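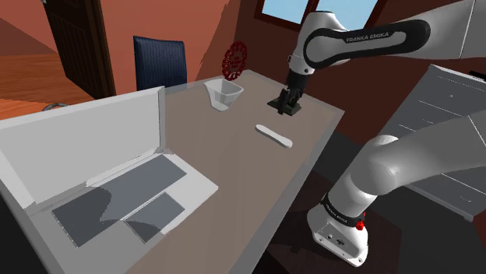 *Render: long table at an angle, laptop at the near end, grey border round the top.*

**Sag in a long table top: thicker board or another frame?**
Board: Furniture and Joinery > Tables and Benches

**numcombe_bench** wrote:

I am making a long work table for a shared room in Kenidcombe. Finished height is to be 75 cm. The top is birch plywood, 18 mm, with a solid lipping glued on all four sides. It will sit on two steel underframes from Lalenton, and the clear span between them comes out at 162 cm.

The load is mostly paper, elbows and a laptop or two, but there is a plan chest's worth of drawings that tends to get stacked in the middle and left there for weeks. I expect sag. Choices as I see them:

- go up to 25 mm board
- keep 18 mm and add a third frame at mid-span
- keep 18 mm and fix a rail under each long edge

I would like to avoid the third frame as people sit there. Opinions please, with sums if you have them.

---

**S_Paul** wrote:

For an even load, deflection goes with the fourth power of the span and the inverse cube of the thickness. Going from 18 to 25 mm makes the top a bit over two and a half times as stiff. Halving the span cuts deflection to a sixteenth or less. On stiffness alone the third frame wins easily.

The rails are the cheap answer. A rail 60 mm deep on edge will do far more than the extra 7 mm of board, and it weighs less. Screw it through slotted holes if it is solid timber.

Which way does the face grain run? If it runs across the table you have thrown away a fair bit before you start.

Sajib Paul

---

**numcombe_bench** wrote:

Face grain along the length. I did get that right.

60 mm of rail plus 18 mm of top leaves 672 mm underneath. Is that enough for knees?

---

**S_Paul** wrote:

Enough for most people on an ordinary chair. Chairs with arms will foul it. Measure the arms first.

---

**fawzy_offcuts** wrote:

Disagree on rails at the edge. They are exactly where thighs go, and in a shared room someone will always try to push a chair right in. Set them back 200 mm from each long edge. The board between rail and edge is short enough to look after itself.

I also disagree that 18 mm is worth saving. The price difference on a single top is small and 25 mm takes threaded inserts properly. With 18 mm you are always one careless screw away from coming through the top.

---

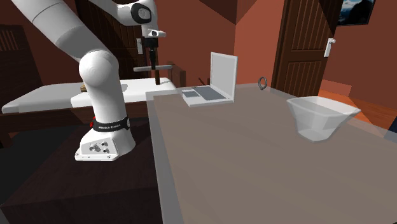 *Render: same room, reddish-brown walls, grey-brown table top.*

**y_tamayo** wrote:

Two things missing so far.

First, creep. The formula gives you the deflection on the day you load it. Leave a load in one place for weeks and the board goes on moving, and part of that does not come back. The drawings are the whole problem here. Laptops and elbows are short loads and can be ignored. I would allow at least half as much again on top of the calculated figure for plywood, and a good deal more for chipboard or MDF.

Second, the frames. If they are the Lalenton ones with the flat top plate, check that the plate is flat. I had a pair where the welds had pulled one corner down, and I blamed the board for a month. A straight edge across both plates before fitting takes a minute.

Yesenia Tamayo

---

**numcombe_bench** wrote:

Straight edge says one plate is out by just under 1 mm at one corner. Thank you. I will pack it.

Would anyone bother building in a slight upward bow, so that it settles flat?

---

**fawzy_offcuts** wrote:

Yes. Plane a slow curve on the top edge of each rail, 2 mm high in the middle, and pull the board down on to it. I have done this on every long shelf since I started and they all look straight.

---

**S_Paul** wrote:

No. On a shelf, fine, because the load is always there. A table is empty half the time and pens will roll off it. 2 mm over that span is visible along a lipped edge if there is a window behind.

---

**fawzy_offcuts** wrote:

Pens do not roll on 2 mm in 162 cm. I would want to see that.

---

**S_Paul** wrote:

Round ones do on a hard lacquer. I will give you hexagonal pencils.

---

**y_tamayo** wrote:

Leave the bow out. With two rails and 25 mm board the remaining sag is too small to be worth correcting, and a bowed rail has to be fitted the right way up by whoever takes the table apart next.

On lipping: make sure it is glued before the final sanding and keep it the same thickness as the board.
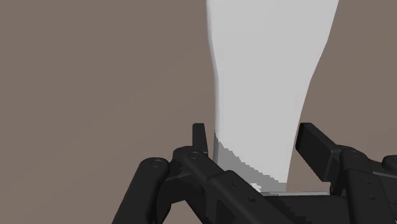 If you leave it proud and plan to flush it later, you will go through the face veneer at one of the corners. Use a block plane set fine, then a card scraper, and stop as soon as the pencil line on the veneer starts to break. Sand with a hard block only.

Finish both faces. A top sealed on one side takes up moisture on the other and cups across the width, and then you will be back here asking about that.

---

**numcombe_bench** wrote:

Decision: 25 mm board, two rails 60 mm deep, set back 200 mm, no bow. Chair arms measured at 655 mm, so they clear the rails even with the thicker top, by 10 mm. Both faces get the same number of coats.

The drawings are going on a shelf, assuming I can get them moved before September.

---

**fawzy_offcuts** wrote:

Good. What are you using for the rails?

---

**numcombe_bench** wrote:

Ash, from the yard at Numcombe. Fairly straight. One has a knot near the end which will sit over the frame.

---

**S_Paul** wrote:

Knot over the frame is fine. Keep it out of the middle third of the span, and off the lower edge if you can.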